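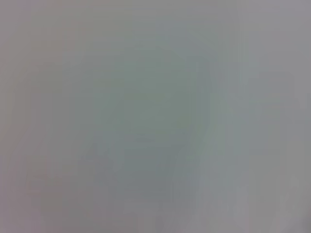 Granlow, 14/04/2022

Didier Gilbert is a composer, sound engineer and record producer. He works mainly with field recordings, tape loops and low-frequency tones, and is the founder of the cassette and download label Zosik. He also records under the name Munshi, which he uses for rhythm-based material.

Early work

Gilbert trained as a piano tuner before moving into studio work. His first recordings were made on a four-track cassette machine and passed around on home-dubbed tapes, most of which are now lost. The earliest surviving piece, Sluice, is a single take of a water pump slowed to half speed, with two sine tones added underneath. It was later reissued as the closing track of the album Neden.

During this period he also worked as a live sound engineer for small theatres. Several later pieces use material from that job, including hum from lighting dimmers and the noise of empty rooms recorded before the audience came in.

Zosik

Zosik was set up to release Gilbert's own music and soon began to take work by others. The label issues cassettes in short runs and keeps its whole catalogue available as downloads. Sleeves carry the title, the running time and a catalogue number, and no other text. Numbering began at 3; the first two numbers were set aside for releases that were never finished.

The label does not use compression or limiting at the mastering stage, and its releases are for that reason quieter than most commercial recordings. A note on playback level is printed inside each cassette case.

Neden

Neden is Gilbert's longest work. It is in 4 parts, played without a break, and was assembled from an archive of over 859 short recordings made in and near Granlow. The sources include drainage channels, fence wire, a grain dryer and the bells of a level crossing. Each part is built on one held tone, tuned to the strongest resonance of the room in which that part was mixed.

The second part is the best known and has been played separately in concert. It opens with a long stretch of filtered noise in which the pitch rises by less than a semitone. The fourth part brings back material from the first, played backwards and at a lower level. A version for eight loudspeakers exists, but it has not been released.

Recordings as Munshi

The Munshi recordings are shorter and make use of drum machines and a small modular synthesiser. Tempos are slow and tend to drift, as the clock signal is taken from tape rather than from a sequencer. Two cassettes and one 12-inch single have appeared under the name. The single, 2419, takes its title from the serial number of a second-hand delay unit heard on both sides -- the unit failed shortly afterwards and was not replaced.

Methods

Gilbert records in mono wherever possible and places sounds in the stereo field during mixing. He uses contact microphones for metal and wood, and a pair of hydrophones for water. Edits are made by hand on quarter-inch tape, then copied to computer for the final assembly. Reverberation is added by playing the sound back into a stairwell or tank and recording the result.

Selected releases

Neden (Zosik, cassette and download)
2419 (as Munshi, Zosik, 12-inch single)

See also

Tape music
Field recording
Drone music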